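The Long Life of a Kitchen Table

Furniture that stays in use for decades tends to be the plain kind, and in the river town of Greton a small trade has grown up around keeping it that way.

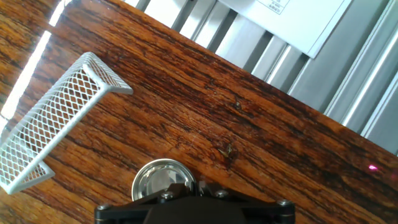
A trade that almost stopped

Greton had four furniture repair shops when the chair factory was still running. The factory closed, the shops followed one at a time, and for several years anyone with a split tabletop had to drive 40 miles to Arcombe or put the thing out on the curb. Most people chose the curb.

The shop that changed this is called Maksymiv. It opened in a former tire store on the east side of town, with a loading door wide enough for a dining table to come through without being turned on its side. Last year it took in 259 pieces. Chairs came first, as they do in any repair shop, but tables were close behind, and tables bring in most of the money.

The work is slow. A table with a failed finish may sit in the shop for three weeks, and much of that time is spent waiting for one coat to cure before the next goes on. In December the wait gets longer because the building is hard to heat.

What goes wrong

Finishes fail before wood does. Old shellac turns white under a hot dish and softens if alcohol is spilled on it. Lacquer gets brittle and shows fine cracks. Varnish is tougher, but it wears thin where people rest their forearms, and once it is gone the bare wood picks up grease and turns gray.

Joints are the second problem. A table that rocks has usually lost the glue in one or two places where the legs meet the rails. Owners often deal with this by driving a screw through the joint. The screw holds for a year or so and then splits the rail, and the repair costs three times what it would have.

Then there is dry air. A solid top shrinks and swells across its width with the seasons. If it has been fastened down tight, it cracks along the grain. The standard fix is to free the top, close the crack with glue and clamps, and put it back on with metal clips that let it move.

Strip it or leave it

Customers usually ask for a full strip and refinish. The shop talks many of them out of it. Cleaning with mineral spirits, followed by a light rub with fine steel wool and a coat of paste wax, will bring back a surface that looked hopeless under 20 years of spray polish. It takes an afternoon and costs a fraction of the price.

When stripping is the right choice, the old finish comes off with a chemical remover and a scraper. Sanding is kept to a minimum. Veneer on a factory table can be thinner than a dime, and a belt sander will go through it in seconds.

The price question

A new table from a discount store costs less than a good refinishing job, and there is no way around that. The shop charges $1,000 for a large dining table with structural work, which is as high as its prices go. A wax and clean is $85. Regluing a chair is $60, or $50 each for a set of six.

People pay for different reasons. Some tables came from a grandparent. Others were bought at an estate sale for very little, so the total still comes out below the cost of solid wood bought new. Landlords bring in a few, mostly for furnished rentals near the college.

Saturday mornings

In the spring the shop started a repair class with a local adult education program, Tiltar. It meets on Saturday at 9 and runs until noon. Students bring one small piece and learn to take a joint apart, clean off the old glue and clamp it back square. Tables are too big for the room, so most of the class works on stools and side chairs.

The class has a waiting list now, and a second session is planned for the fall if the shop can find more clamps.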